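Storing onions through the end of winter
February
Posted by Raimo Nurmi

By February the onions that were going to fail have mostly failed, and the rest will hold until they start to sprout. I keep mine in the back stairwell, which stays cool and dry without any help. A basement is often cool enough but too damp, and damp does more harm than a few extra degrees.

Curing matters more than the storage room. The necks have to be fully dry before the tops come off. If the neck still slides when pinched between thumb and finger, the bulb goes back on the rack. I gave last fall's crop 17 days under the porch roof, longer than usual, on account of rain during the first week. Thick-necked bulbs never close properly and should be eaten first.

Red onions are the weak point. Most red varieties have a shorter storage life than a hard yellow one, and they soften from the base. I check them every Tuesday by pressing the root end. Any give at all and the bulb goes to the kitchen.
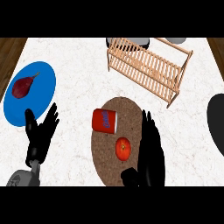 Mesh bags are adequate if they are hung and not stacked. I moved to shallow crates two winters ago, one layer per crate, with slats on the bottom for airflow. The bags had been hiding rot in the center until the smell reached the hall. Potatoes stay in a separate room — they give off moisture, and both crops suffer for it.

A sprouted onion is still usable. Cut it lengthwise, pull the green core if it tastes bitter, and cook the rest the same day. Cut halves keep three days or so in a closed container in the refrigerator. Whole bulbs do not belong in there.

Next season I plan to grow fewer reds and sow the yellows two weeks earlier.

Comments

Kevser Kurtuluş: Do you trim the roots before curing or after?

Raimo Nurmi: After. Leave a short stub and don't cut into the base plate.

Cristóvão Godinho: I braid mine. Takes longer, but a soft one is easy to spot.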